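Plurnness tracker / grasping / ticket 704
Title: Thin objects score as "empty grasp" in the clutter bin
Opened by: Tianyou Tan
Assigned: Eusebio Villanueva
Status: open, fix in testing
Component: grasp success labeling

Tianyou Tan wrote:

Hi all, so I was going through the results table for the mixed bin runs and the numbers for thin stuff look terrible. Like, suspiciously terrible. Blocks and handles are fine, the policy picks them up all day long, but anything skinny comes back as a failure nearly every time. I thought the policy had just gotten worse after the last retrain (my first guess is always the retrain, sorry Dehua), so I rolled back to the old checkpoint and got the same thing.

Then I sat and watched a batch of wrist videos with the labels printed next to them and, well, the labels are wrong. The gripper has the thing, it lifts the thing, and the log says EMPTY_GRASP. I'm attaching the log lines from one of them:

grasp_close cmd=0.00
finger_gap=low
label: EMPTY_GRASP
retry=1

We call it a success only if the fingers stop before they're fully closed, and a skinny object barely stops them at all. Does anyone remember where the cutoff came from?

Eusebio Villanueva wrote:

Oh boy, that cutoff is mine. I set it back when we only had the foam cubes from Husstead, and it worked great on foam cubes! I never went back and checked it on anything thinner than a marker. The gap reading is noisy near zero, so I padded it generously and then forgot all about it.

Can you tell me which runs were scored this way? If it's everything since May then the whole ablation needs rescoring, and I'd like to know that before I go eat lunch.

Tianyou Tan wrote:

It's everything since May. Enjoy your lunch.

Things I tried today, in case somebody lands here with the same problem:

Lowered the cutoff by half. Thin objects got better, but now real misses get called successes, and that's worse for us because the retry never fires.

Re-zeroed the fingers before each episode. It helped a little. The zero drifts over a long session though, and by episode 80 I was back where I started.

Used motor current in place of the gap. Nope. Closing on nothing and closing on something thin look the same, since the fingers push against each other either way.

Replaced the finger pads. No change, but they were pretty chewed up, so I'm leaving the new ones on.

Dehua Tang wrote:

Accepting Tianyou's apology on behalf of the retrain :)

Have you thought about labeling from the wrist camera instead? We've got the view right there. Jianhua had a small classifier for the Evstead drawer task that looked at a crop between the fingertips and answered held / not held. It was trained on 2000 hand-labeled crops, and I think the weights are still on the shared drive. The catch is that it never saw a cluttered background, so a handle sitting behind the fingers might fool it.

Tianyou Tan wrote:

Found the weights, they load fine. On the first 50 episodes I rescored, it agrees with my own eyes way more often than the gap rule does, and the ones it gets wrong are mostly what Dehua said – something bright behind the fingertips and it can't make up its mind. I widened the crop upward so it gets more of the object's length, and that cleaned up several of them.

The frame I keep using as my sanity check is pasted into the comment below. Any rule we end up with has to get this one right or I'm not merging it.

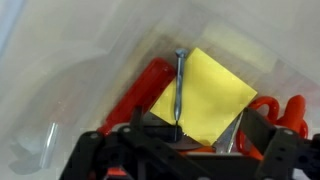

Tianyou Tan

The nail looks to be pinched at its lower end, with most of the shank up in front of the yellow sticky pad. The gap rule says empty. The old crop gives me a coin flip, and the taller crop says held with good confidence. The red screwdriver handle and the scissor handles are right there by the fingers too, so it's a decent test of whether the classifier is looking at the correct thing.

Plan for now: camera label first, gap reading only as a tiebreaker when the classifier is unsure. I've got that on the branch yu-held-label and I'll rescore the ablation with it overnight. Please don't quote the thin-object row from the old table to anybody until then.

Still open: I haven't touched the dark scenes, and Eusebio, I need you to hand-label another batch of crops with clutter in them so I'm not grading my own homework.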